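**Skuden 1,025 carb rebuild, or swap the lot?**

**zorica_k**
Evening all. I've finally brought the Skuden home after it sat in my uncle's barn near Gorkham, and I'm smitten, rust and all. It's the 1,025 engine and it starts on the second or third pull of the choke, then hunts up and down at idle like it can't make its mind up. I've had the float bowl off and cleaned the jets twice. Is it worth rebuilding the original carb, or should I just buy the Skimar replacement and get on with my August?

**Moushumi B**
Oh lovely, another Skuden saved! Please rebuild it. The Skimar unit bolts straight on, I'll give it that, but I ran one for 1,000 miles and never got the flat spot out of second gear. The old carb is a sweet thing once the spindle is bushed properly, and the kit cost me £95 with all the gaskets.

I do all my small parts at the bench with a basket to hand, so nothing rolls off under the lathe (ask me how many circlips I've lost over the years, go on).
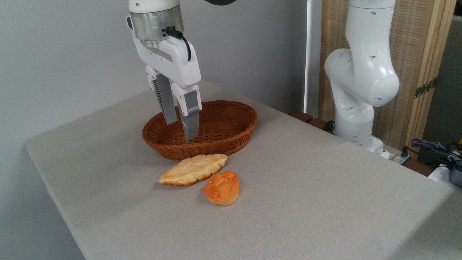 *Gripper over the wicker basket*

Anyway, check the spindle for wobble before you spend a penny. If you can feel it move, air is getting past and no amount of jet cleaning will cure it.

**gorkham_lutfa**
I'm going to disagree with Moushumi, fondly, as we've had this out before. A flat spot in second sounds like ignition timing to me. Mine has had the Skimar on for years, set at 8 degrees, and it pulls like a train. Not everyone has a lathe, either!

**Moushumi B**
Lutfa, I checked the timing. Twice. You were there with the flask.

**gorkham_lutfa**
I was, and I said at the time your strobe was on its last legs :)

**zorica_k**
Thank you both, I think! Just been out with a torch and there's definitely play in the spindle, so I'll try a rebuild first. Does anyone know who does the bushing by post? Anoma at the club mentioned Bălan but I can't find a number for them.

**Moushumi B**
Bălan are very good, if slow. I'll send you a message with the address. Wrap the carb well and take the float out before you post it.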